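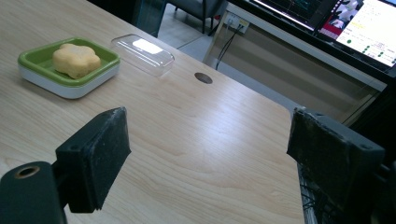
Grurstead Basketball League
Minutes of the preseason meeting, 2024-05-26

Chair: Şükran Coşkun
Teams represented: Cudport, Grurstead, Triệu, Zomwood

1. Minutes of the last meeting
Approved with one correction. The playoff final was hosted by Zomwood, not Cudport.

2. Schedule
All four teams will play each other home and away. Cudport asked for no home games in the opening two weeks while its floor is refinished. Agreed. The draft schedule goes to team managers in August, and requests for changes must be made in writing.

3. Player transfers
Long discussion. Triệu lost two starters to Zomwood in the middle of last season and wants a cutoff date. Zomwood said both players had moved house and that no rule was broken. The chair confirmed this – the current rules have no cutoff at all.
Proposed by Triệu: no transfers after a team's fifth game, except where the player's old team agrees in writing.
Vote: 3 in favor, Zomwood against. Carried.

4. Roster size
Grurstead proposed raising the limit from 12 to 14. Cudport was opposed and said the bigger clubs would just stockpile guards. No vote taken. Held over.

5. Referees
Two referees per game, three for the playoffs. Fees unchanged. Late payment was a problem again last season, and teams are to pay before tip-off. A team that has not paid by halftime will be reported to the chair.

6. Attendance
The final drew 277 paid admissions, up on the year before. Zomwood asked whether the final could be moved to a bigger gym. Şükran Coşkun will get a price for the Cudport gym and report back.

7. Other business
Shot clock at Grurstead still sticks when reset to 14. Grurstead to repair or replace it before the first home game.
Triệu will wear green this season – Zomwood to bring the white set when visiting.

Next meeting in August, at Zomwood. Roster size to be first on the agenda.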